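Bruvville Shared Workshop > Members' Forum > Builds in Progress
Two-fingered table clearer: plates and glassware
Posted in June by flatpack_nima

Right, it's bolted down and it moves. For those who missed the last thread, the plan is an arm that can sort the clutter on our bench: glassware into the three white bins at the back against the wall, plates stacked out of the way. I do the software, Hazel does anything involving a spanner, and we share the blame equally.

Spend so far is 400 quid, not counting the gripper Hazel made twice.
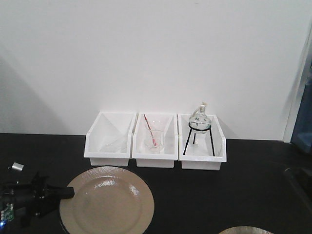
The plates were meant to be the easy part. They're big, they're round, they don't roll. But they're also shiny, and the software thinks the reflection of the ceiling light is a second, smaller plate sitting on the first one. It has a go at picking that up. I've watched it try to lift a ceiling light for most of Monday evening and I'm starting to feel sorry for it.

Clear glass is worse. As far as the arm is concerned, glass is a rumour.

- - -

prurner_pete wrote:

Matt spray. Dust the glass with it, job done. I did it on the Prurner build and never looked back.

- - -

flatpack_nima wrote:

And then I've got a robot that tidies glass provided I've painted it first. I could tidy it in the time it takes to shake the can.

- - -

prurner_pete wrote:

You could tidy it in the time it took to write that post, but here we all are.

- - -

h_abernathy wrote:

Hazel here, the spanner half. Pete, no spray near my fingers please, it gums up the joints and I've only just got them closing square. Nima, move the lamp before you rewrite anything. I said this last week.

The stacking I'm happier with. We ran 88 tries with the plates and 48 of them ended in something I'd call a stack. Nima would call it more, but Nima counts leaning.
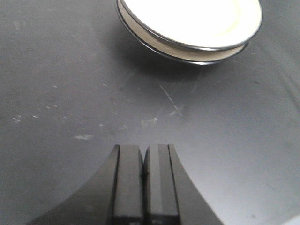

My rule is that the top one has to stay put when I thump the bench. It needn't be dead centre. Nobody's mum is inspecting it.

- - -

flatpack_nima wrote:

Leaning is a kind of stacking. Also the bench thump isn't in the spec, you brought that in at try 30-something when I was ahead.

- - -

grurach_garage wrote:

48 out of 88 isn't great, is it? I'd drop the two fingers and fit a suction cup. Flat plate, smooth middle, it's what suction is for. You're making life hard for yourselves because fingers look clever.

- - -

h_abernathy wrote:

A cup is lovely on the plates and useless on a glass rod. I'm not building a tool changer in a shared workshop where the pump has to be off by nine.

- - -

grurach_garage wrote:

Then don't do rods. Pick one job.

- - -

flatpack_nima wrote:

Lamp moved. Phantom plate gone. I'd like it noted that I was about to think of that.

Still no luck with the glass. Leaving it learning overnight, will post when it's either better or in pieces.

- - -

Thread viewed 1,269 times. Questions to the forum desk at the front bench. © Bruvville Shared Workshop. Back to top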